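August 13, 2025

Rain gauge read at the usual time, 4 mm. Overcast, no wind to speak of. Bore pump ran overnight on the timer and the tank level was up to the second rung by breakfast.

Spent the morning on the pressure switch. The pump has been short cycling since the start of August: cuts in, runs a few seconds, cuts out, cuts in again with a single tap open. I had put it down to the switch contacts, but they were clean when I took the cover off. Air charge on the pressure tank was next. Isolated the pump at the board, drained the line through the garden tap and put the tyre gauge on the valve. Nothing. Depressed the pin with a screwdriver and got water, which settles it. The bladder has gone.

The tank is a Tellix, fitted by the previous people, no date on the plate. Rang Shaikh in Darkdale for a price. They no longer stock the bladder on its own and suggest replacing the whole unit. Two in the warehouse, none in the shop. I asked them to hold one and said I would be in when the road dries out.

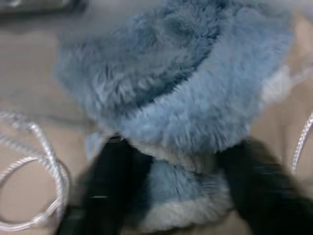

For the meantime I have tried to reduce the cycling. Closed the gate valve on the outlet by two turns, which slows the flow to the house and lengthens each run a little. Opened out the differential on the switch as well, turning the smaller nut clockwise half a turn at a time and checking against the gauge. Cut-out is higher than I like for the old copper under the laundry, so I went back a quarter turn. Will check the joints there tonight with a torch and a dry tissue.

Vilja Peltonen came by before lunch to return the pipe threader. She had the same fault at her place and ran for most of a winter on a waterlogged tank, draining it down each fortnight to let air back in. It works but it is a nuisance, and the motor starts are still well above what the maker allows. She reckons her capacitor failed on account of it. I have a spare capacitor in the shed, wrong rating, bought for the old pump. Must label it.

Afternoon on the filter housing. Cartridge was brown on the outside and clean in the core, so it can stay in another month. Greased the O-ring. The housing spanner has a crack starting at the neck and wants replacing before it lets go with somebody leaning on it. Added to the list for Shaikh, along with thread tape and a 1000 kPa gauge, the present one being stiff at the bottom of its range and stuck for a moment each time the line empties.

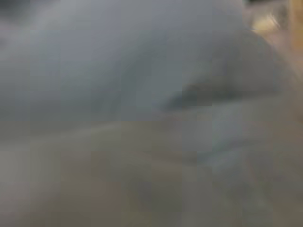 Meter box: 37 kWh used since the last reading, higher than the same stretch in any of the earlier pages. The pump would account for part of it. The heater in the back room would account for the rest. I will read it again after the new tank is in and compare.

Walked up to the bore head at four. Lid sound, no ants in the conduit this time. The earth around the casing has dropped on the creek side and needs a barrow or two of clay tamped in before more rain. Joren track is soft past the second gate and I would not take the ute on it yet.

Laundry joints checked after tea. Dry, except the elbow behind the trough, which has a green stain and a slight dampness on the tissue. Could be old. Wiped it and tied a strip of paper round the pipe, to be looked at in the morning.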